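2018年2月13日(火)
報道関係各位
Brondholm株式会社

家庭用アームロボットの台所作業に関する安全指針「Prorkby」第2版を公開

Brondholmは本日、家庭の台所で動くアームロボットを対象とした自主安全指針「Prorkby」の第2版を公開しました。初版の868項目を見直し、確認項目を339項目に整理しています。

第2版では、調理台の上での作業に関する章を新設しました。家電や容器が置かれたままの台での動作を前提に、アームの進入経路、ケーブルの取り回し、周囲の物との間隔の取り方を定めています。
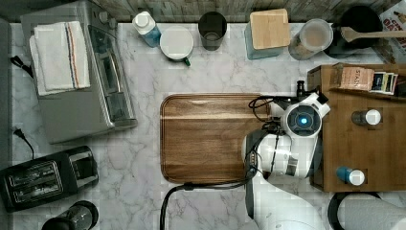 大理石の調理台とアームロボット

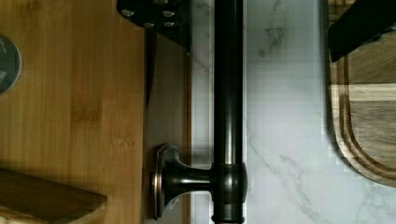

改訂にあたっては、McGrathおよびTerkmontの2社と共同で、計2556回の動作記録を検討しました。その結果をもとに、刃物や熱源の近くでの速度上限、人が手を伸ばした際の停止条件、作業前の電源コードの確認手順を改めています。手首部にカメラを備えた機種については、映像の保存期間と閲覧権限の記載を必須としました。

指針は全18章で、当社ウェブサイトから無償で入手できます。法令や既存の規格に代わるものではなく、導入時には各地域の規則を併せてご確認ください。

3月に事業者向けの説明会を開催します。申込方法は決まり次第、当社ウェブサイトに掲載します。

本件に関するお問い合わせ先
Brondholm株式会社 広報担当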